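Godbridge Building Help Desk
Ticket 547
Subject: Table outlets go dead when the rice cooker and toaster are on together
Opened: Tuesday, November 12, 2019
Opened by: Roxana Muñoz
Assigned to: Teodoro Olmedo
Category: Electrical / small appliances
Status: Closed

Roxana Muñoz wrote:

Hello, and thank you in advance for your patience with me, I know you have bigger things going on with the lobby heating. We've been having a power problem at the wooden table in our room, the one with the black curtain hung behind it and the big colorful letters. We keep our small kitchen appliances on it, and for the past 5 days the wall outlet has been cutting out in the middle of cooking. Everything plugged in there quits at once. The ceiling lights stay on, and so does the computer across the room, so I'm guessing they're fed from somewhere else (but please don't hold me to that, I once rewired a lamp and my family still brings it up).

It doesn't happen every time, and that's what has been driving us a little crazy. Yesterday I had a pot of rice going all by itself and it finished beautifully. The day before, same rice, same amount of water, and the cooker went dark partway through. I came back to something between soup and gravel. I know that a rice cooker generally won't pick up where it left off, so I had to start over with a fresh pot.

I did reset the breaker in the hall panel, number 8, and power came right back. It has done that each time.

Could someone take a look before we ruin any more rice? Mornings are best, but really any time works. I'm happy to make you toast if the outlet lets me.

Teodoro Olmedo wrote:

Hi Roxana, no trouble at all, and sorry about the rice. Please don't reset breaker 8 again until I've been by. One reset is fine, several in a week and I'd like to see what's going on first.

In the meantime, could you tell me what is plugged in where, and what was running when it last quit? I'm mainly interested in anything that makes heat. Phone chargers and that kind of thing hardly count. I haven't been in that room since April and I think you've moved things around. Is there a power strip involved?

Roxana Muñoz wrote:

Oh, we have definitely moved things around! Here's the list as best I can give it:

- The rice cooker, the black and silver one with Midea on the lid. Plugged into the power strip.
- The white two-slot toaster. Also the power strip.
- The dark gray rounded one, which we use for sandwiches. Power strip again, I'm sorry to say.
- Nothing in the other half of the wall outlet. I hadn't thought about that until you asked.

When it last quit, I had rice cooking and Damilola Idahosa had just pushed down two slices of bread. She felt terrible, but I told her nobody should have to feel guilty about toast. I asked around and Dušan Petek remembers the same thing happening to him with the sandwich press, though he thought he'd bumped the cord and didn't mention it to anybody.

Rice cooker, lid up, and then the toaster with bread in it:
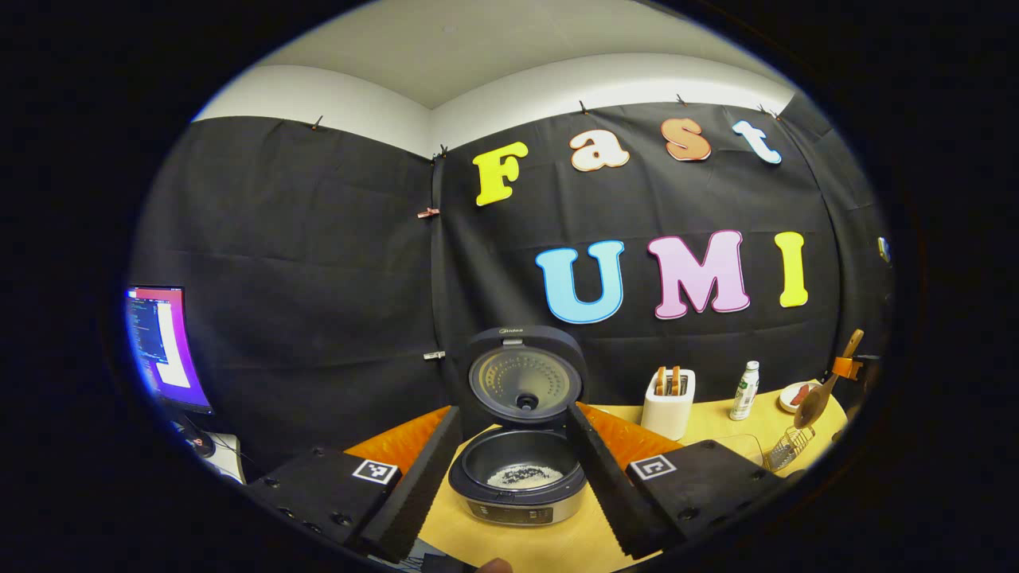
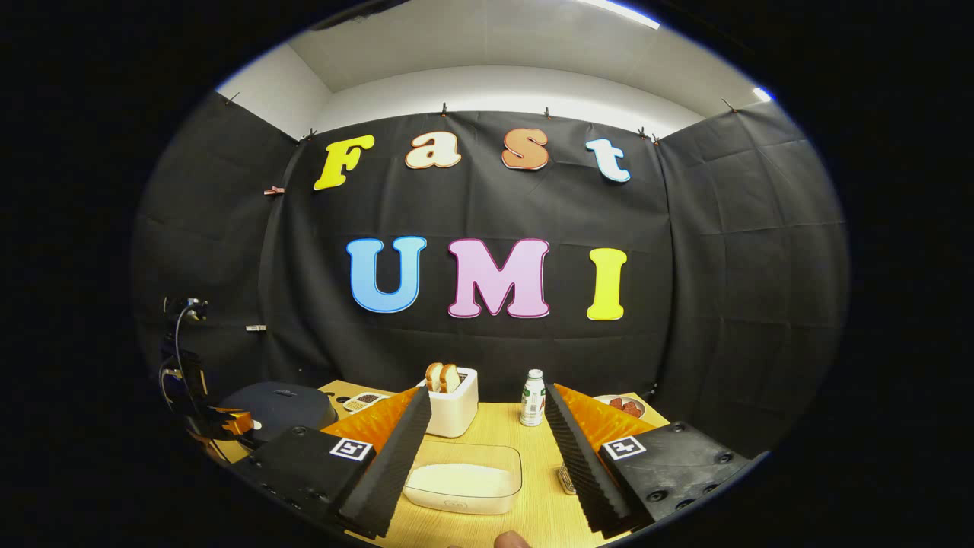 The power strip is a Wedix, an older one that came with us from the last place. I put my hand on it this afternoon and it felt warm near the plug end, a bit like a mug somebody has been holding. Is that bad? I've unplugged everything from it for now, and we'll live on crackers until you come.

Teodoro Olmedo wrote:

Thank you, that's a wonderful report and you did the right thing unplugging it. A warm strip is a reason to stop using it. Please leave it off the wall, and don't let some kind soul plug it back in to charge a laptop. A sticky note might help.

My guess is plain overload. A toaster pulls a lot while it's on, a sandwich press does too, and a rice cooker pulls its share while it's bringing the water up to a boil. Once it drops to keep warm it needs very little, and that would explain why it seems random to you. Toast at the end of a rice cycle may be fine, toast at the start may not.

I'll come by in the morning with Sizwe Mofokeng, who has the meter.

Teodoro Olmedo wrote (visit notes):

Checked outlet behind table. Wiring good, no discoloration on the cover plate, screws tight. One contact on the top socket a little loose, so we replaced the outlet while we were there.

Sizwe traced the circuit. Breaker 8 also feeds the outlet on the other side of the same wall, and Multon next door had a space heater running on it. Had a friendly talk with them. They have moved the heater to a different circuit.

Tested with rice cooker alone: held. Rice cooker heating plus toaster: held with heater off, but closer to the limit than I like. Did not test all three together and would ask that you don't either.

Old Wedix strip removed. Scorch mark on the inside of the plug, small but real. It went in our scrap bin.

What we'd ask from now on:

- Rice cooker straight into the wall, bottom socket.
- Toaster or sandwich press in the top socket, one or the other.
- No power strips or extension cords for anything that heats.
- Wait for the rice to reach keep warm before starting toast or a sandwich.
- If the breaker trips again, leave it off and write to us here.

I've put in a request with Sadowski, our electrical contractor, for a separate circuit on that wall. No date on it yet.

Roxana Muñoz wrote:

Thank you both so much! I taped your list up near the outlet and read it aloud at lunch, to polite applause. We've made 2 pots of rice since, one of them with toast afterward, and the power stayed on through both. Damilola has been officially forgiven, although she still looks at me before she touches the lever.

One small question before you close this. The rice cooker's cord only just reaches the bottom socket, and it pulls a little tight if the cooker is toward the middle of the table. Would it be better to slide the cooker down closer to the wall outlet? I don't want steam going up into the curtain.

Teodoro Olmedo wrote:

Yes, slide it toward the outlet until the cord has some slack, and pull it forward toward the front of the table so the steam has open air above it. Same for the toaster, keep it well forward of the fabric when it's on. If that leaves you short on cord, let me know and we'll turn the table.

Closing this one. The circuit request stays open separately, and I'll write to you when Sadowski gives us a day.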